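Search the guides
Type a word or part number
Go

Ovholm Lunch Cooler – Set-up and Care Guide
Section 2: Getting ready for your first packed lunch

Welcome to the good bit! Your cooler has been unpacked, the card sleeve is in the recycling, and all that stands between you and a properly crisp salad at one o'clock is an evening of preparation. Most of that is waiting, so start the night before. If you're planning a Friday picnic, Thursday teatime is perfect.

Before you start

You will need the two ice packs from the box, mild washing-up liquid, a soft cloth and a clear shelf in your freezer.

CAUTION: Do not put the cooler in a washing machine or tumble dryer. The lining is bonded to the foam and will come away.

Freezing the ice packs

1. Rinse both packs under the cold tap and dry them well. A wet pack will stick to the freezer shelf.
2. Lay them flat, side by side, with nothing on top. They swell a little as they freeze and need the room.
3. Leave them overnight.

NOTE: If a pack freezes with a bump in the middle, let it thaw fully, smooth it out on the worktop and freeze it again. It will still work with the bump, but your sandwiches may sit at a jaunty angle.

Cleaning the lining

4. Open the cooler as wide as it will go and wipe the inside with warm soapy water. Get right down into the corners.
5. Wipe again with plain water.
6. Leave it open until completely dry. In August this takes no time at all; in winter, stand it in a warm room.
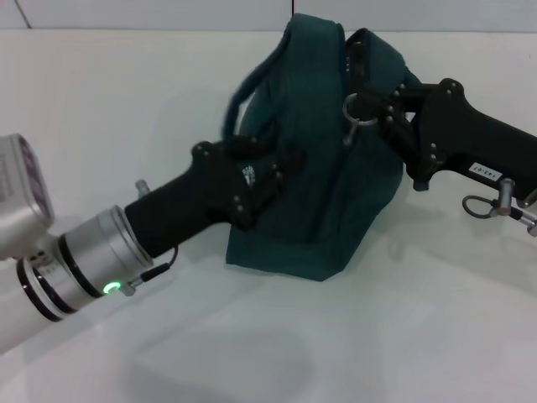
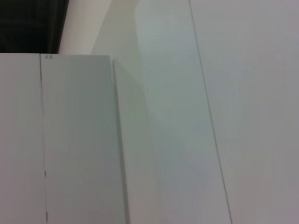 Packing it up

7. Put one frozen pack flat on the bottom.
8. Add your heaviest boxes first. Anything that has come straight from the fridge goes here too – cold food stays cold far longer than warm food takes to chill, so a bit of planning pays off beautifully.
9. Fill the gaps with fruit, a folded napkin or a small bottle. Less air inside means a colder lunch.
10. Lay the second pack on top and close the lid firmly.

CAUTION: Never pack hot food next to a frozen pack. Let cooked rice, pasta and meat cool quickly, chill them in the fridge, and only then pack them.

NOTE: Soft berries and lettuce bruise and can freeze where they touch a pack. Wrap them in a tea towel, or tuck them in the middle.

Our tester Ermelinda Rebelo swears by freezing a carton of juice as a spare third pack. It has usually turned to slush by lunchtime and it is delicious! Leave a little space in anything you freeze this way, and avoid glass bottles and fizzy drinks altogether.

When you get home

11. Empty everything out, crumbs included.
12. Wipe the lining and leave the cooler open overnight.
13. Put the packs straight back in the freezer if you'll want them tomorrow.

If a smell lingers, sprinkle in a spoonful of bicarbonate of soda, leave it until morning and shake it out over the sink. Fish is the usual culprit, and may need a second go.

NOTE: Throw away any ice pack that leaks, and any food it has touched. Replacement packs are part number 214.

38 people found this guide helpful
2 comments

Related guides
Section 3: Fitting the shoulder strap
Choosing boxes that stack
Removing tea and berry stains
Ordering spare ice packs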